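Home Shop Kitchen & Food Safety Our Story Stockists Contact

Ondmont Fridge & Cooler Logger

Hi, it's Liette Després, and I run Ondmont out of Ukstead. I get more email about this little logger than about everything else in the shop put together, so I've rewritten the page to answer most of what people ask me. It's long. Get a coffee.

The logger is a small battery-powered thermometer that sits in your refrigerator and writes down the temperature every few minutes, all day and all night. You read it on your phone, or you press the button on the front and it shows you the current reading plus the highest and lowest since you last cleared it. It doesn't need Wi-Fi. I fought hard for that one, because my own walk-in is at the back of a brick building and no signal has ever made it in there!

I started out in catering, and what got me into all this was a tray of chicken salad. We'd had a busy weekend, the door on the reach-in had been opened and shut a hundred times, and on Monday the dial on the wall said everything was fine. I had no idea what it had said at two in the morning. I threw the whole tray out (and it was a lot of chicken salad) and went looking for something that would tell me. What I found was either a toy or a system for a hospital, priced like one. So we made our own.

The number most people want to know is 40°F. Your refrigerator should be at or below that, and your freezer at 0°F. Above 40 the bacteria that make people sick can multiply pretty quickly, and food that's gone bad in that way very often looks, smells and tastes completely normal. Perishable food shouldn't sit out longer than 2 hours, or one hour if it's over 90°F where you are. I've got that taped up inside a cupboard door at home and my kids can recite it.

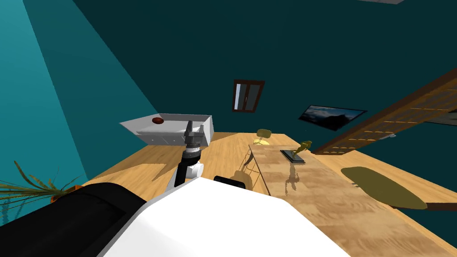 The alarm is set to 40°F out of the box and you can move it up or down in the app. There's also a delay, which you'll want to use. With no delay it will chirp every time somebody stands there with the door open deciding about yogurt. I keep mine at fifteen minutes at home and thirty in the shop fridge. If you're storing anything really touchy (raw shellfish, say) go shorter and put up with the noise.

Memory is 3000 readings. At the factory setting of one reading every ten minutes that gets you just under three weeks, and then it starts writing over the oldest ones. If you keep records for an inspector, download before then! I do it when I do payroll. The file opens in any spreadsheet program and each line has the time, the temperature and whether the alarm was on.

A few people have asked about the Pasaribu, which is our older model. We still sell it while it lasts and I still like it, it's a tough little thing. It holds 300 readings and you have to plug it into a computer to get them off. For a beach cooler or a day of market stalls that's plenty. For a restaurant, spend the extra and get this one.

Where to put it: middle shelf, toward the front, with a bit of air on every side. Don't put it in the door, the door always runs warmer and you'll scare yourself. Don't push it against the back wall either, where a lot of refrigerators ice up. If you want to know what your food is doing and not just the air, stand the probe in a small jar of water with the lid off. It reacts slower that way, much more like a carton of milk does.

For the freezer, use a lithium battery. The regular ones that come in the pack are fine for the fridge but they go flat fast in the cold, and I've answered that email so many times I could do it asleep. It takes two AAAs.

You can wipe the logger down with dish soap and warm water on a cloth, or with whatever sanitizer you use on your counters. It's splash-proof. It is not dishwasher-proof, as my brother-in-law found out. The probe comes off and can be washed separately under the tap.

Please check it against ice water now and then. Fill a glass to the top with crushed ice, add cold water, stir, wait a few minutes and put the probe in the middle without touching the glass. You should see 32°F, give or take one. If you're further off than that, write to me and we'll swap it.

It won't make a warm fridge cold, obviously, and it can't tell you whether food is safe to eat. If the log shows your fridge was over 40 for more than two hours, toss the meat, the leftovers, the cut fruit and the soft cheese. Butter and mustard will be OK.

The app is called Zendance (my daughter named it, don't ask) and it's free, with no account to set up.

The item number is 204 if you're ordering by phone. In the box you get the logger, one probe on a cord, two batteries, a magnet mount and a card with the setup steps. Orders in before noon go out the same day, except in December, when we're packing as fast as we can and it might be the next morning.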